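Bacs en tôle Prodenier : questions fréquentes

Les réponses valent pour tous les bacs gris de la gamme, vendus en ligne ou au comptoir de Tramham.

À quoi sert un bac en tôle sur un bureau ou une table d'activité ?
À regrouper les petites choses qui traînent : gommes, dévidoirs de ruban adhésif, jouets en plastique, feutres. Le fond est plat et tout reste visible d'un coup d'œil. Pour les trombones et les punaises, prenez plutôt une boîte à couvercle.

Le métal raye-t-il les tables en bois ?
Oui, si on fait glisser le bac. Soulevez-le pour le déplacer ou collez des patins en feutre sous les quatre coins. Les patins Marín sont vendus par planche de 29 et se recoupent aux ciseaux.

Le fond se marque vite. Est-ce un défaut ?
Non. La tôle n'est pas vernie et prend des traces dès les premières semaines – cela ne change rien à la solidité. Un chiffon humide suffit pour la poussière. Évitez la laine d'acier, qui laisse des rayures plus nettes que celles d'origine.

Peut-on mélanger jouets et fournitures ?
Oui, à condition de trier de temps en temps. Un homard en plastique rouge, une gomme bleue et un petit dévidoir transparent tiennent très bien ensemble dans le même bac. 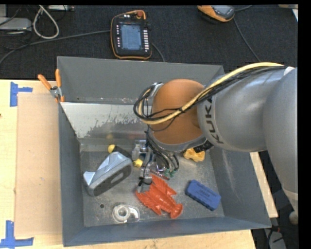
Les gommes, en revanche, ne devraient pas rester des mois contre du plastique souple. Certaines finissent par y adhérer et laissent une marque qui ne part pas au lavage. Remettez-leur un étui en carton ou rangez-les à l'autre bout.

Comment retirer la colle laissée par un ruban adhésif ?
Un peu d'huile de cuisine, dix minutes d'attente, puis de l'eau savonneuse. Essuyez tout de suite, la tôle nue n'aime pas sécher à l'air.

Les bords sont-ils coupants ?
Ils sont ébavurés en atelier. Si vous sentez une aspérité, signalez-la avec la référence du bac et nous l'échangeons.

Quelle charge le bac supporte-t-il ?
19 kg répartis sur le fond. Au-delà, la tôle peut se creuser au centre.

Existe-t-il des séparateurs ?
Oui, sous la référence 294, par lot de deux. Ils se posent sans vis.

Où acheter les bacs ?
Sur ce site, au comptoir de Tramham ou chez Prodotberg. Le comptoir ferme la deuxième quinzaine de décembre – les commandes en ligne passées pendant cette période partent en janvier.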